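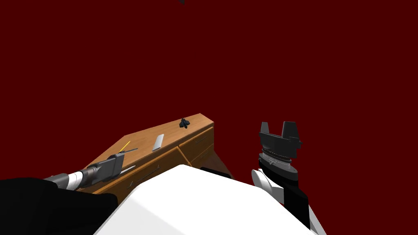 **Do standing desks burn a lot of calories?**
No. Standing beats sitting by a small margin, and a cookie wipes it out. Anyone promising more is probably selling desks.

**Will one fix my back?**
Maybe. Yến Khương switched in February and says hers aches less. Quang Tạ switched the same week and now his feet hurt.

**How long should I stand?**
We tell people to try 20 minutes and sit when they get tired. Treat any "perfect ratio" chart with suspicion.

**Is the Norklow worth $1,421?**
We don't think so. The Sketard converter is $220 and sits on the desk you already own. It wobbles a bit at full height. So did the Norklow we tried.

**Do I need the mat too?**
Try a week in decent shoes first. The Tendside mat is $40 and feels a lot like a kitchen mat.

**What about the app that reminds me to stand?**
A kitchen timer does the same job and doesn't want your email address.

**Can I try one before buying?**
Yes, at the Ridgeway store on Saturday. Ask for Tín Cao. He doesn't work on commission.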